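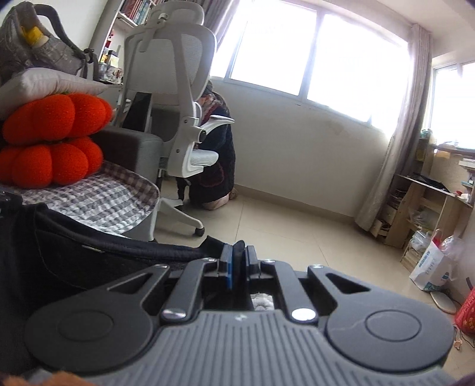

Kitchen tips for a fundraising pancake supper

Every year somebody at the Tambunan Hall says the roof appeal needs a pancake supper, and every year I find I've agreed to run the kitchen. What follows is what I've learned at the stove. It should also do for a charity breakfast, a soup lunch or any other good cause that involves feeding people off paper plates.

Batter

Make it the night before. Flour, eggs, milk, a pinch of salt, whisked until the lumps give up. Keep it in the fridge in lidded jugs filled no more than two-thirds, as it will want stirring in the morning and a full jug can't be stirred without redecorating the fridge. It thickens overnight, so have extra milk to hand. You want it about like single cream.

Write the date and the contents on every jug. At our first supper Hooman Fallahi put the custard in a frying pan. He has taken it well, considering how often it comes up.

If you are offering a batter without egg or without wheat, it gets its own jug, its own ladle, its own pan and its own cook. Make it first, cover it, and put it on a different shelf. Keep the packets from everything you use, so that when a guest asks what's in the pancakes you can show them and not have to look thoughtful.

Pans

Ask people to lend you pans and you will be lent the ones they don't like. Try each of them at home with one pancake before the day. Anything that wobbles on the hob goes back with thanks. Stick a bit of masking tape under the handle with the owner's name on it (well away from the heat), or you'll be driving round with a boot full of frying pans until April.

Wipe the pan with oil on a folded piece of kitchen paper between pancakes. Pouring from the bottle gives you fritters.

The first pancake out of any pan is for the cook. I don't make the rules.

Keeping things warm

A low oven, a big dish and a loose cover of foil. Stack them flat and don't go above 26 in one dish, or those at the bottom turn into a sort of felt. Rolled pancakes look smart but dry out at the ends, so roll them at the table if you must roll them at all.

Find out what the hall's electrics will stand. Ours will run two hot plates and the urn, or three hot plates and no urn, and the time we tried three and the urn we had a candlelit supper with no candles.

Toppings

Lemon and sugar will outsell everything else put together. I say this having once bought seven kinds of jam. Cut the lemons into wedges an hour before, and keep them covered. Put the sugar in shakers with a few grains of rice in the bottom to stop it clumping. Syrup goes in squeezy bottles, and the squeezy bottles stand on a tray lined with damp kitchen paper, which you then throw away, along with any thought of a clean tablecloth.

Chocolate spread should be kept behind the counter and served by an adult of firm character. We use Zahira Majimbun.

The money tin

Keep it out of the kitchen. Coins and batter don't mix, and whoever is taking payment shouldn't be touching food. We took £1,446 last time, a good part of it sticky. Warm water with washing-up liquid sorts out the coins. Notes can be wiped with a barely damp cloth and left flat on a tea towel.

Clearing up

Soak the jugs first, in cold water. Hot water cooks the batter on and you'll be chipping at it like a fossil hunter. Same goes for whisks.

Cooled fat goes into an old tin, then the bin. It doesn't go down the sink – the plumber's bill came out of the roof money, and there were remarks.

Leftover batter keeps until the next day. Leftover lemons can be sliced and frozen on a tray, then bagged. I still have some from last year, if anyone wants them.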